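Mudham Residents' Association
Minutes of the March meeting, held in the back room of the Pinto

The meeting opened at 7:30 p.m., or as soon as the kitchen had finished with the mop bucket.

1. Minutes of the last meeting

Approved, after the word "shouting" was changed to "discussion" in 4 places.

2. The Culside footbridge

The county has replied to our letter of last spring. It thanks us for our interest in footbridges. The secretary will write again, using shorter words. Members who cross to the Culside bank daily report that the third plank still dips, and that regular users now step over it without looking. A member asked if we could put up a sign. It was noted that the last sign is now somebody's shed door.

3. Prizes for the summer fair

The chair would like this year's prizes to be less like last year's, which were candles. One suggestion was a small, dark green keepsake with a hole near the top, so that winners can hang it up or lose it on a nail.

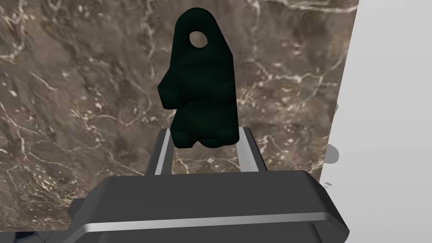

4. Treltidance

The Treltidance will go ahead in the lower field, subject to the lower field being above water. Two bands have offered to play. One is free and the other is good. After a long exchange it was agreed to book both and put the free one on during supper.

Ticket sales will be capped at 200. Last year's cap was the same and was treated as a greeting. The gate will therefore have 2 people on it this time, at least one of them awake.

The question of the ladies' restroom line was raised, as it is every year, and was passed to next month, as it is every year.

5. Hall counter

The old counter in the hall has to go. Brown marble with cream veins was much admired, especially by those who have not seen the account balance. A cheaper option will be looked into. The meeting asked that it not be orange.
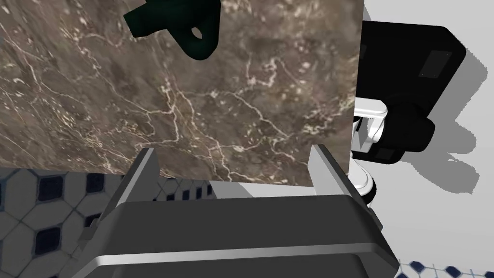
6. Any other business

The hedge by the bus stop is about 4 feet into the sidewalk. Its owner was present and said it had always been like that. The meeting did not agree.

The key to the notice board is still missing. A note asking for its return has been placed inside the notice board.

Meeting closed at 9:10 p.m. Next meeting in April, same room. Please bring your own chair if you complained about the chairs.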